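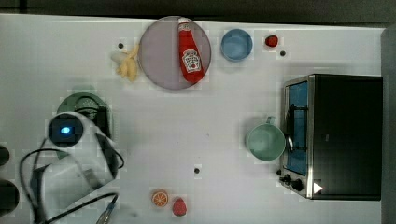 April 1, 2022

Open day notes, Cheung hall, kitchen bench. Writing this up fast before I forget.

Doors at ten. First group bigger than planned, had to split them in two. Demo list was 6 tasks, cut to four after the first group because the talking ran long. Nobody minded I think. Ketchup bottle is still the one people ask for.
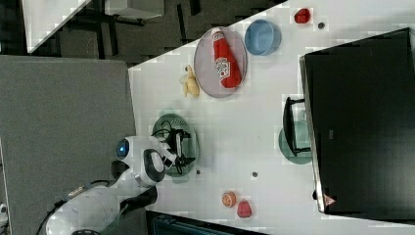 Visitors want to know the price before anything else. Put it on the poster next time. Two people from Virkisex stayed for the whole second session and asked good questions about grip force, I wrote down 800 for the current limit but check that against the config, might be the old vlaue.

Tilillow logger ran all day, 359 episodes on disk when I stopped it. Haven't looked thru them yet.

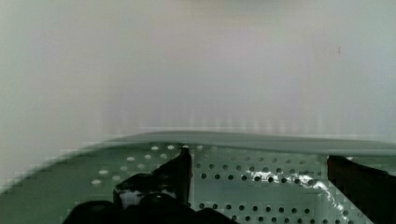

Wrist view on the big monitor was a good call, kids crowded that instead of the table. Needs a longer cable. Also the monitor stand wobbles.

Benach guy wants a repeat in July for their own staff, same setup, maybe 447 on the guest list. Too many for one bench. Told him we'd get back. 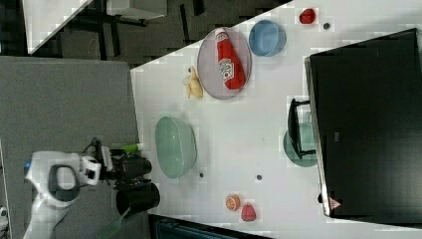

Does the arm need to be re-homed between groups?
Only after an e-stop. Otherwise send it to the rest pose and reload the task.

To do: poster, cable, spare tape for the floor line. Return the badge scanner.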